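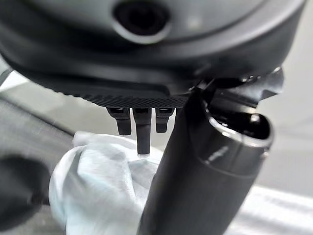
How long does a town library need to keep a paper copy of a local newspaper once the pages have been scanned?
Keep the paper until someone has checked every page of the scan against it, and after that for as long as you have a dry shelf to put it on.

Speaker notes, Nicanor Villaseñor
Small newspapers, large boxes
Slot is after lunch, 1:30. Forty minutes with questions.

Opening

Say who I am and where I work. Trillden Public Library, local history room, second floor. One full-time person and a part-timer in the winter months.

The paper is the Trillden Ledger. It came out weekly, then twice a week, then weekly again until it closed. We hold 278 bound volumes and a run of loose issues that were never bound. The loose ones are in worse shape and get asked for more.

Ask the room: who has newspapers in a basement? Wait for hands.

Why people come in

Obituaries first, by a long way. Then property questions, then school sports. A man wanted the score of a baseball game his father pitched in. We found the game. The box score was on the fold and two innings had worn off. Tell this one slowly.

Historians come in too, but they usually know what they want and bring their own pencil.

The paper itself

Newsprint from the older rag years holds up better than the wood pulp that came later. People expect the reverse. Our oldest volumes can be opened flat on a table. Some volumes from the 1930s crack if you turn a page fast.

Light and heat do most of the damage. We moved the volumes away from the south windows in February and put up plain shades. Cost 611 dollars, including the brackets. It was the cheapest thing we did all year.

Do not use tape. Say it twice. If a previous librarian used tape, leave it alone and ask a conservator.

Microfilm

The Ledger was filmed by a firm called Vorno, long gone. The film skips issues and in places two pages were turned at once. There is no note of this on the reels. We found the gaps by comparing the film to the volumes, one person reading dates out loud and the other marking a sheet.

Pause here for the handout. The sheet is on the back page. Take it and change it to suit.

Searching

We ran text recognition on 1148 issues so far. It does well on headlines and poorly on classified ads. Names are the weak spot. Ahonen, a common family name in our county, comes out as Abonen, Ahouen and once as A Hen. Tell patrons to try misspellings. We keep a list of the usual ones next to the public computer.

The old name index on cards is still better for anything before 1920. Do not throw out your cards.

Money and rights

Keep this part short. Check who owned the paper when it closed. Ours had been sold to the Rernura Press, and it took four letters to get a signed page saying we could put the issues online. Get the signature before you pay for scanning. We did it in the wrong order.

Storage boxes: order 100 at a time if you can share the order with the next town over. The price drops and they ship flat.

Likely questions

Should we lend volumes out? We do not.
Gloves? Clean, dry hands are fine for newsprint. Gloves catch on torn edges.
Can patrons take pictures? Yes, flash off.

Leave the handouts by the door and collect the sample volume before going down for coffee.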